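Textile wear and domestic laundering
Speaker notes, Liam Daly, Haltport, Thursday session

1. Opening
Start with the question of where a cotton garment loses its mass. Most of the loss is lint, shed in the wash and again in the tumble dryer. Give the two test sites, Unetti and Coughlan, and move on.
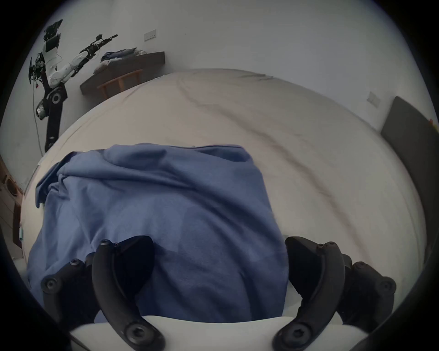
Lint figures come from filter weights taken after each cycle. Filters were dried to constant weight before weighing. Mention that the Coughlan machine was replaced in March and its earlier results were left out.

2. Water and temperature
Colour loss rises with temperature and with load friction. Dark and mid blues were measured after 10 washes at each setting. Leave the 90 degree results until the end of this section, as they need the separate chart.
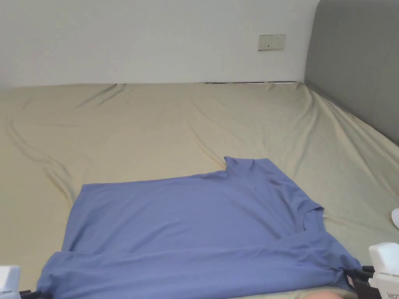
Does a longer cycle wear cloth more than a hotter one?
At low temperatures, cycle length matters more. Above 60 the dye loss takes over and the two effects are hard to separate.

Pause for the Flurus comparison table. Read out row 3 only.

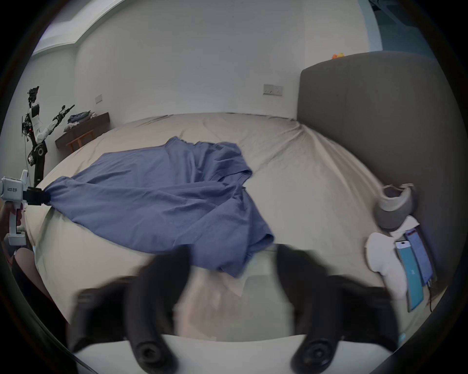 3. Drying
Line drying first, then tumble. Abrasion rig was run to 4000 rubs per sample. State the fabric weight before quoting any result.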